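Notebook — Home | Entries | Materials | Methods | Contact
Last updated: February

Glaze shelf, entry 18: drying curve for the Pladosier slip

Restarted the drying run after the scale drifted overnight. Tare checked against the brass weight at 8:40, good to the last digit. Batch mixed to the Sadside recipe, 632 g dry clay, water added in two steps and sieved once. Left to stand until noon with the lid on.

First pour was too thick and the tile mold kept a ridge along one side. Thinned with a further 18 g of water and poured again. Casting time the same as last month. The ridge was smaller but still there — I suspect the mold, which has been used up to 136 times and is going soft at the corner. 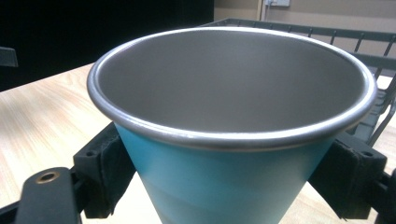

Ceramics Workshop, Materials Group

Raíssa Sales reweighed the tiles at 3:15 and got the same loss as I did. Her note on the Ukia clay: shrinkage is even across the width, worse along the length. She wants the next set dried face down on plaster. Fine with me, but then the two sets can't be plotted together.

Kiln program for the test set:
Ramp to 900 °C, slow through the first part
Hold, then cool with the vent shut
Open in the morning, not before

Vlad (the small kiln) reads high on the top shelf. Cones go on the middle shelf until the thermocouple is replaced.

To do: new tile mold, fresh sieve mesh, label the Pladosier buckets by batch. Thickness readings still missing for the first pour.

Filed under: Slip casting, Drying tests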